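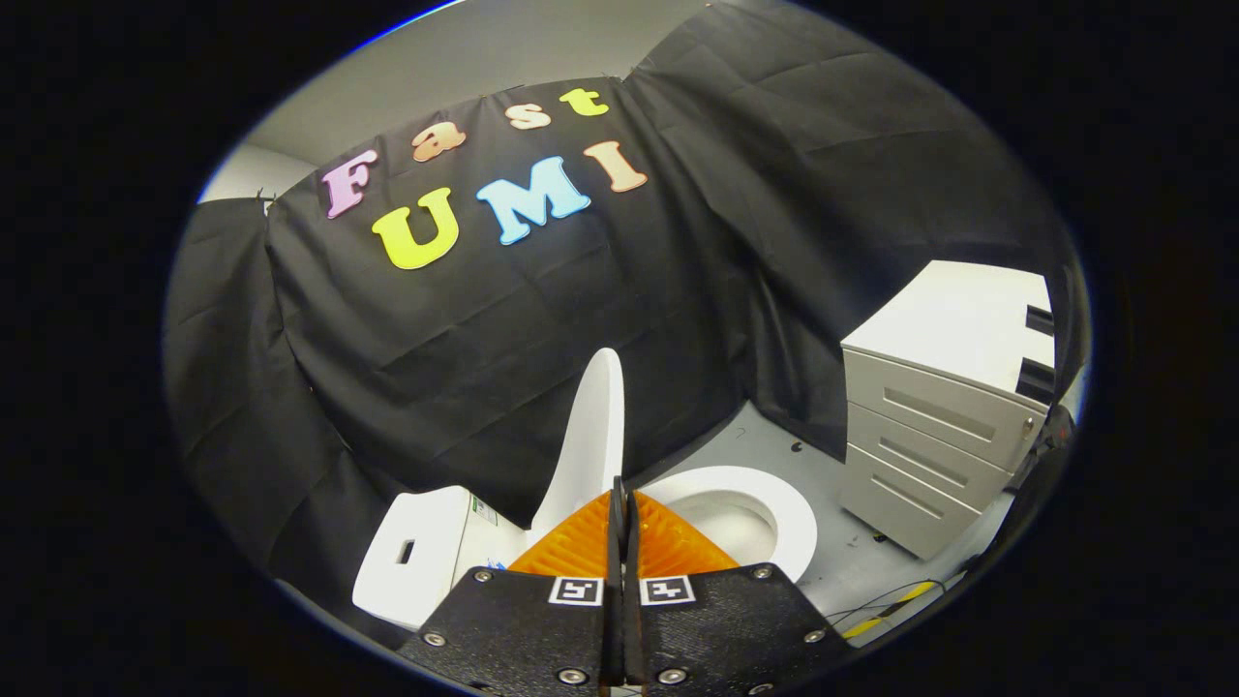
Keeping the toilet was never in doubt, according to Yolanda Huamán, who told Thursday's meeting in Flulstead that she would sooner lose the chairs. The filing cabinet she was less sure of. It has three drawers and a lock, and the key was last heard of in October.

The subject was what to do with the back room at the Bekent Road workshops, where a white toilet and a white and grey filing cabinet have been standing on the same stretch of floor, with black cloth hung up behind. Foam letters on the cloth spell out "Fast" and, on the row underneath, "UMI". The pink F has its admirers. The small s, peach in colour, has fewer, though Segundo Ayala spoke up for it at some length.

Tenants were asked to vote on a clear-out before the new shelving arrives from Jelano. The motion was to send the cabinet to the second-hand shop on Echeverría Street, iron the cloth and leave the toilet where it is. It was carried by 6 votes to 2, the two being against ironing on principle.

Mr Ayala said afterwards that the cloth had creases when he first saw it and would have creases when he retired. He offered to put fresh pins along the top edge if somebody else would hold the ladder. Several people looked at their phones.

There was a longer discussion about the price of the cabinet. Ms Huamán thought £60 was fair for three drawers. The shop has suggested rather less for three drawers that may or may not open, and would like to see the key - or at any rate a key - before it sends the van.

A proposal to rearrange the letters into something more welcoming was put off until the next meeting. With an F, a U and an M to work with, the chair felt it would need supervision.

The shelving is due within some 3 weeks. Anyone who wants the cabinet before then should bring a trolley and use the side entrance.

Search this site Enter keywords Go

Recent items
Flulstead bus shelter gets its bench back
Side entrance on Bekent Road to be repainted, colour still disputed
Lost and found: one glove, one umbrella, no keys
Echeverría Street parking: your letters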